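Dubbing the villain: keep the accent or not?

reelmouse, 3/31/18
Motix wants our 18-minute short dubbed for the US. Their director says the villain should lose his accent. He's a duke. From Clestcombe.

tapehiss30
Lose it. Otherwise every line is 200 years old before he opens his mouth.

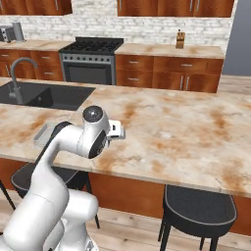 Render: Ottilie Mayrhofer

reelmouse
So a duke from Ohio, then.

gravelpit
Disagree with tape. Bad lip sync kills a dub, accents don't. Get him re-recorded in person and skip the phone session.

tapehiss30
I've sat through your "in person" sessions. Bring a pillow.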